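Nornitz Baseball League
Online Services Support: Ticket Record

Subject: Pitch counts not carried over from Grastness scoring tablet
Opened: 03/03/2022
Reported by: Rozália Machala, Head Scorer
Assigned to: Rostislav Charvát
Priority: 2
Status: Resolved

Reported issue
Following the under-16 fixture between Grastness and Lindqvist, the pitch count for the visiting team's starter was recorded as 26 in the league database. The signed paper scoresheet shows a higher total. The pitcher was consequently listed as eligible to return to the mound without the required rest days. The club has asked that the entry be corrected before the weekend program is finalized.

Initial assessment
The game file was retrieved from the Flumen scoring application and compared with the scoresheet. Both records agree to the end of the fourth inning. Pitches thrown after the rain delay are present on the tablet but absent from the database.
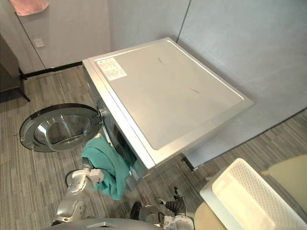
The application log shows that the game was suspended and resumed under a second session number. The database accepted the first session and rejected the second as a duplicate. No error message was displayed to the scorer.

Action taken
The eligibility flag was set manually to "Resting" and both coaches were notified in writing. The two sessions were then merged and the game file was resubmitted. The revised total matches the scoresheet. Batting and fielding statistics were also checked; 4 plate appearances missing from the original upload have been restored.

Advice to scorers
Until the application is updated, scorers are asked to select "Pause" during weather delays. "Suspend" should be used only where play will resume on another day.

Closure
Correction confirmed by R. Machala. Ticket closed. The duplicate session fault has been referred to the developer under a separate ticket.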